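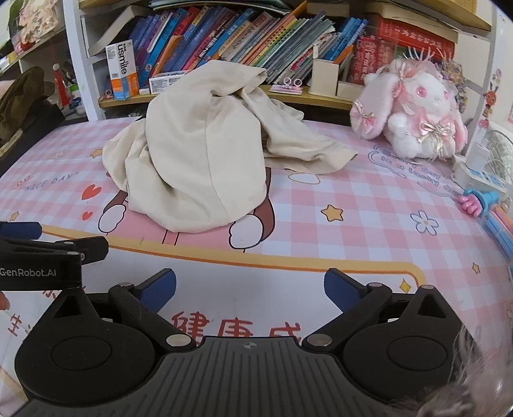 Attachment 1: mattress pad on the bed, bear print side up

Ticket 252 - Mattress pad slides and bunches toward the middle
Product: Tevitz printed pad, pink gingham
Status: Waiting on customer

Customer wrote:

Hello, and thank you in advance to whoever picks this up, I know it's a small thing in the grand scheme. I bought the pink and white gingham pad from you in November for my daughter's bed, the one with the bear and the hearts and "NICE DAY" next to him. She adores it. She says good night to the bear, then to the bunny, then to me, in that order.

My trouble is that it won't stay put. By morning it has crept toward the wall and there's a ridge running down the middle that she complains about (she's five, so she complains with her whole body). I've washed it 2 times, cool, gentle cycle, line dried, exactly as the tag says. The bed is a Trurside twin and the mattress under it is the Akgül foam one, quite slippery on top now that I think about it. 

Is it the wrong size? Did I shrink it? I'd hate to send it back. I paid 59 for it and would happily pay that again if a bigger one exists.

Support replied, 10:40 a.m.:

Good morning, and what a lovely bedtime routine! Thank you for the photo and for all the detail about the washing. I can see the bear and the "Every day is a lucky day" lettering, so we're certainly talking about the same print. What I can't tell from it is how the corners are sitting, so may I ask you for a few things when you get a quiet moment?

Take everything off the pad, toys included, and smooth it out from the center. Then look underneath at each corner. This print was sold with elastic straps and also as a plain flat pad, and the two look identical from on top. If there are straps, tell me if any feel slack or have come away from the seam. While you're down there, the small white label near the foot end should have a number on it. Could you copy that out for me?

If yours turns out to be the flat one, a foam mattress with a slick cover will let it travel no matter how well you tuck it. A thin rubbery rug underlay cut a little smaller than the mattress helps a great deal. I have one at home under my own.

Customer replied, 8:15 p.m.:

You were right to ask! No straps at all, just a hemmed edge. The label says 147 and then something that washed off. So it's the flat one and I've been blaming the washing machine for weeks, poor thing. I had a piece of Tultov underlay left over from the hallway rug, so I've trimmed it and put it under. Bear is back in place and has been told to stay there. Can I let you know after a few nights?

Support replied:

Please do, take all the time you need. I'll leave the ticket open. If it still wanders, I can swap yours for the strapped version in the same print, and you would only need to cover the postage back to us. Keep the underlay clear of the bed edge so she doesn't pick at it.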